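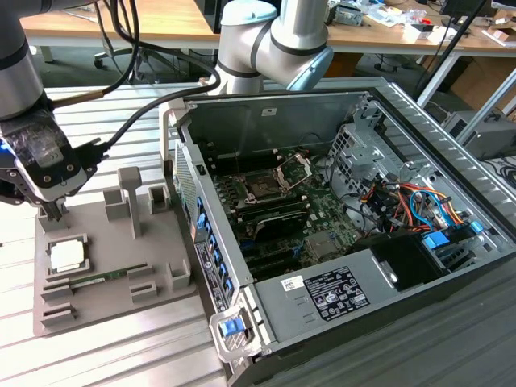 Zuletzt geändert: 28. Januar 2020

Tag der offenen Tür bei Daltine: Was sollte man die Leute am Roboterstand fragen?

Kabelsalat_Nord

Hallo zusammen, ich hoffe, ich bin in dieser Rubrik richtig, sonst bitte verschieben. Unsere Computer-AG (Klasse 9 und 10, dazu ein paar Nachzügler aus der Oberstufe) ist zum Tag der offenen Tür bei Daltine in Nirkcombe eingeladen. Dort gibt es eine Vorführung, bei der zwei Roboterarme an einem offenen PC arbeiten sollen, also Prozessor, Arbeitsspeicher und so weiter. Wir haben einen Termin für eine Gruppe von 12 Leuten bekommen, und ich darf die Truppe begleiten, worüber ich mich sehr freue, denn ich habe früher selbst jahrelang Rechner zusammengeschraubt, allerdings nur mit den eigenen Händen und mit einigen verbogenen Pins auf dem Gewissen.

Von Robotern verstehe ich leider so gut wie nichts. Ich möchte nicht, dass wir da stehen, einmal "toll" sagen und dann zu den Keksen abwandern. War jemand von euch schon einmal dort und kann mir sagen, worauf man achten sollte? Was kann man fragen, ohne dass es peinlich wird? Und lohnt es sich, mit den Jugendlichen vorher etwas vorzubereiten? Ein paar von ihnen haben noch nie einen Rechner von innen gesehen, andere könnten vermutlich selbst die Führung machen.

Vielen Dank schon einmal und liebe Grüße!

Lötzinnliesel

Liebe Kabelsalat_Nord (oder lieber?), da kann ich dir tatsächlich weiterhelfen, ich war im September mit meiner Nichte dort und wir sind viel länger an diesem Stand hängen geblieben, als wir wollten. Hinterher haben wir sogar den Bus verpasst, aber das ist eine andere Geschichte.

Zum Aufbau: Der Rechner liegt auf der Seite, die Seitenwand ist ab, und man schaut direkt auf die grüne Hauptplatine. Daneben steht auf dem Aluminiumtisch eine graue Ablage aus dem 3D-Drucker, in der die Teile ihre festen Plätze haben. Der Prozessor sitzt in einer quadratischen Vertiefung, der Speicherriegel liegt flach in einem langen Schlitz. Über der Ablage hängt der dunkelgraue Arm mit dem schwarzen Greifer, der weiße Arm ist dahinter. Schaut euch diese Ablage ruhig genau an, bevor ihr auf die Arme starrt! Ich fand sie am Ende fast das Spannendste. Man hat uns dort erklärt, dass so ein Arm ein Teil viel leichter zu fassen bekommt, wenn es jedes Mal in derselben Lage wartet, und dass die Ablage in 4 Fassungen gedruckt wurde, bis alle zufrieden waren. Meine Nichte wollte natürlich sofort wissen, was mit den anderen passiert ist (eine dient jetzt als Stifthalter, wurde uns versichert).

Dann der Sockel auf der Platine. Der silberne Halterahmen ist hochgeklappt und der Sockel leer, da kann man den Jugendlichen wunderbar zeigen, wo der Prozessor hingehört. Wer selbst schon einmal einen eingesetzt hat, weiß ja, wie wenig Kraft man dabei braucht und wie sehr man trotzdem schwitzt. Fragt also unbedingt danach, wie der Arm merkt, dass das Teil richtig sitzt, und was er macht, wenn es klemmt. Darauf haben wir eine lange und sehr freundliche Antwort bekommen, von der ich ungefähr die Hälfte verstanden habe. Beim Speicherriegel ist es übrigens umgekehrt, da braucht es Druck, und auch das ist eine schöne Frage: Woher weiß die Maschine, wie viel?

Was ich noch fragen würde:

Wer bringt den Armen den Ablauf bei, und wie lange dauert das?
Was geschieht, wenn jemand das Gehäuse ein kleines Stück verschiebt?
Warum zwei Arme, und wie kommen sie sich nicht in die Quere?
Welcher Handgriff macht am meisten Ärger?

Bei der letzten Frage sind die Leute am Stand richtig aufgetaut. Es waren die Kabel, und das glaube ich sofort, wenn ich an das orange-rot-gelb-blaue Bündel neben der Platine denke. So ein Kabel liegt eben jedes Mal ein bisschen anders.

Zur Vorbereitung: Falls ihr in der AG einen ausgedienten Rechner habt, lasst die Jugendlichen vorher selbst einen Speicherriegel aus- und wieder einbauen, bei gezogenem Stecker natürlich. Mit dem Gefühl noch in den Fingern schaut man ganz anders zu. Und plant Zeit ein, es geht dort gemächlich zu. Viel Spaß euch!

premeck_fan871

Die Vorführung kenne ich nicht, aber bei Desmet gab es mal was Ähnliches. War ok. Geht früh hin, mittags sieht man nichts mehr, weil alle vor dem Tisch stehen.

Dosenöffner

Noch eine Ergänzung zur Gruppengröße, weil ich selbst regelmäßig mit Schulklassen unterwegs bin: Teilt euch auf. Mit 6 Leuten am Tisch sieht jeder etwas, mit der ganzen Gruppe stehen die Kleineren hinten und langweilen sich. Die andere Hälfte kann sich so lange den Vortrag über Premeck anhören, das ist, wenn ich es richtig verstanden habe, die Software, mit der bei Daltine die Abläufe geplant werden. Danach wird getauscht. Bitte vorher kurz anrufen, meistens lässt sich das einrichten. Und fragt gleich mit, ob fotografiert werden darf, das wollen hinterher immer alle wissen.

Bei der Frage nach der Kraft würde ich Lötzinnliesel voll zustimmen. Manche Anlagen messen sie im Arm, manche im Greifer, manche gar nicht. Welche Lösung Daltine benutzt, weiß ich nicht, also bitte fragen und hier berichten!

Kabelsalat_Nord

Ihr seid großartig, danke! (Lieber, übrigens.) Einen alten Rechner haben wir im Schrank, der kommt nächste Woche auf den Tisch, und wegen der zwei Gruppen rufe ich morgen an. Die Frage mit dem verschobenen Gehäuse hat sich schon eine Schülerin gesichert.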